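Lists > Manipulation Hardware > Archive > Thread view

Filed under: End effectors, bench reports

Re: narrow fingers for soft goods?

On a February evening the Trundier group wrote:

> We must choose between the wide pads from Dallen and the narrow
> fingers from Moroz. Our items are hats and small bags. The pads
> hold well but we cannot see what they hold. Has anyone used the
> narrow ones on cloth, with 2 arms?

Hello all,

We are testing this question now at Navham, so I can give a partial answer. Our task is simple to say: caps go from the table to a small white shelf, and the arms must not disturb the caps already there.

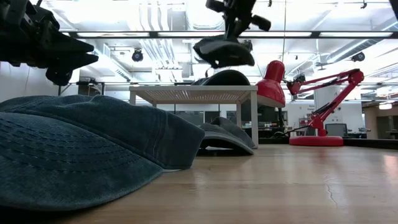
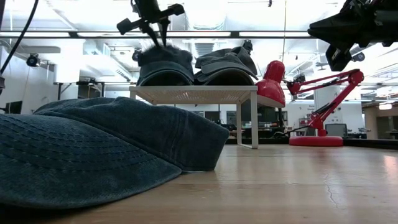 With the narrow fingers I like that they enter a small space between two caps. With the wide pads we had to leave a larger gap. The set costs 345 for us, against 265 for the pads, and I think the difference is acceptable.

The weak point is thick fabric. A fleece crown gives way before the fingers find a real hold, so the force reading rises late. We changed the closing threshold in the controller two times and I am still not satisfied. For stiff denim the old value was good.

About cameras: please do not trust only the low view. A large cap near the lens hides much of the table. We compare it with a higher view before we mark a grasp as good.

My plan is 3,000 cycles on each finger type, then I will send the log to the list. If somebody has threshold values for wool, I would be thankful to receive them.

With regards,
Noman Farooqui

Get list digests by email. You can unsubscribe at any time.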